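Bolsas, bolsas y más bolsas

Llevaba yo semanas diciendo que iba a escribir sobre el tema y siempre se me cruzaba otra cosa, pero este domingo me he sentado con el café, he mirado el rincón del fondo y he pensado: venga, de hoy no pasa.
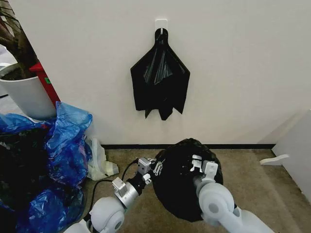

Todo empezó en junio, cuando cambiamos las cosas de sitio en el local y descubrí la cantidad de bolsas de plástico que habíamos ido guardando «por si acaso». En mi casa esto viene de familia. Mi madre las doblaba en triangulitos y las metía en un cajón que luego no había manera de abrir, y mi abuela las lavaba y las tendía con pinzas, al lado de las camisas. Yo no llego a tanto (lo intenté una tarde y me dio la risa), pero tirar una bolsa que todavía sirve me cuesta muchísimo, qué le voy a hacer.

El caso es que las azules se me fueron de las manos. Las compré por internet, en Siveck, una noche en que estaba medio dormida: yo creía que pedía un paquete de 80 y me llegó una caja que pesaba como un niño de dos años. Las hay repartidas por todas partes, regaladas a los vecinos, en el maletero del coche... y las que se han ido abriendo acaban siempre en el mismo montón, en el suelo, junto a la planta. Abelardo Arango, con quien comparto el local, dice que un día la planta se va a marchar por su propio pie.

Así que me propuse poner un poco de orden, y lo primero fue el gancho. Es de esos adhesivos, blanco y pequeñito, que se pegan a la pared sin hacer agujeros – y para mí eso era sagrado, porque las paredes no son mías y el contrato es muy claro con los taladros. Limpié la pared con un paño y un poco de alcohol, esperé a que secara, lo apreté bien con el pulgar y lo dejé hasta el día siguiente sin tocarlo. Después colgué de él una bolsa de basura negra, recogida por arriba. Vacía parece un murciélago, lo reconozco, y a mí me hace una gracia enorme cada vez que entro.

La idea es que las negras se queden para la basura de verdad y que las azules vayan a lo blando: retales, cojines viejos, la ropa que se da. Las blancas medio transparentes las uso para lo que caiga. Sobre el papel suena estupendo. En la práctica se mezclan, y todavía me queda por ahí una blanca arrugada en la moqueta que llevo días prometiéndome recoger.

Ye-rin Ji me escribió en los comentarios de la entrada anterior preguntando cómo las doblo. Pues mira, Ye-rin, he vuelto al sistema de mi madre: se estira la bolsa sobre la mesa, se le saca el aire con la palma de la mano, se dobla a lo largo hasta dejar una tira y se va plegando en triángulo desde abajo. Se tarda casi nada en cuanto le coges el aire, y es un trabajo perfecto para hacer con la radio puesta. Con las grandes conviene dar un doblez de más, que si no el triángulo se abre.

Me falta decidir dónde las guardo una vez dobladas. Había pensado en una caja de cartón con tapa, o en una cesta que vi en Rojanasak y que me tiene enamorada, aunque el precio me frena un poquito. Si alguien tiene una idea mejor, que me la cuente, por favor. Mientras tanto voy a regar la planta y a doblar unas cuantas azules antes de comer.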